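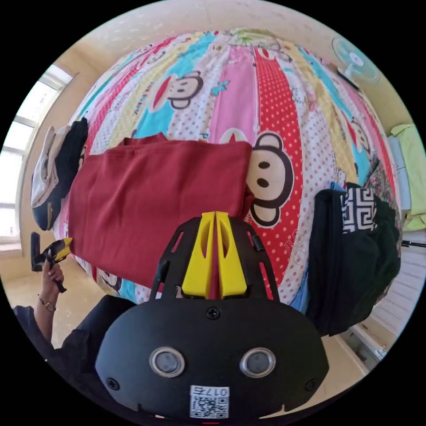
Gladys Tanui folds on the bed and always has. A table is too narrow, she told me, and the floor is bad for her knees, so everything from the line goes upstairs and gets dealt with on top of the duvet.

I had asked to talk about laundry because she has written the household notes for the Huvemley residents' newsletter since May, and the one on folding brought in more letters than anything before it. Most were about shirts. A few were cross.

"I said fold it flat and leave it flat," she said. "People wrote in to say I should be rolling. I have tried rolling. The drawer looks lovely for a day."

Her method is short. Each piece is laid out, smoothed from the middle with the side of the hand, and folded in from the sides before it is folded up. Dark things go in one pile and light things in another. She does 2 loads a week, and 600 grams of washing soda lasts her most of the winter. 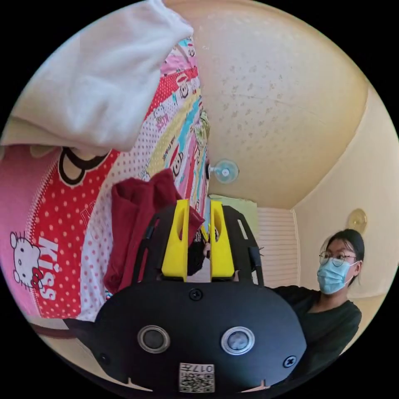 Rianne Groen disagrees about the bed. Her view is that a soft surface puts creases in as fast as you take them out, and that anything with a collar ought to be done on a board or left on a hanger.

Gladys had heard this before. "Rianne irons," she said. "I don't, or I do it when there's a wedding. If you lift a thing by the shoulders and give it a good shake before you put it down, the bed is fine."

She does agree that the cover matters. A busy pattern hides a dropped sock, and she lost one for 2 weeks that way. She still prefers a printed cotton duvet to a plain one, as it doesn't show the fluff that comes off dark towels.
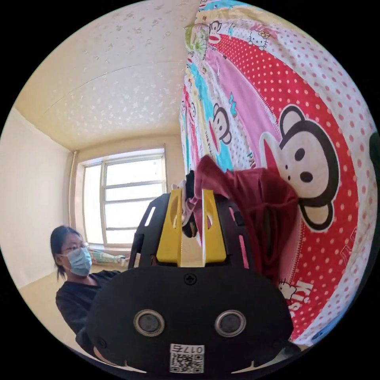 Dark reds get washed on their own for the first few goes, then with the navy and black. She doesn't trust the label on this. A red top from Goossens turned a set of pillowcases pink, and she kept the pillowcases.

I asked what she does with the pieces that won't fold, the scarves and the slippery linings.

"Those go in last, on top," she said. "In half, in half again, and shut the drawer."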